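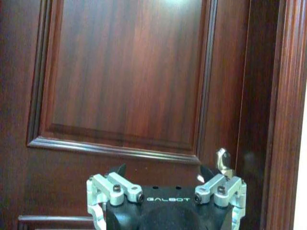

Guest Bathroom, Elberg House
May 2022

The downstairs bathroom at Elberg House is small, so the shower went in the corner. The doors in this part of the house are reddish-brown wood with raised panels and chrome lever handles. We kept the walls and floor beige to go with them.

The shower has two curved sliding glass doors, a thermostatic mixer and a hand shower on a slide rail. 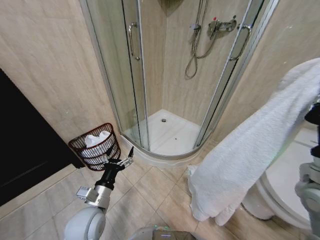
Rolled white towels are kept in the red wire basket by the shower. Guests staying longer than 2 nights can ask for a fresh set.

Photos and text: Rasa Org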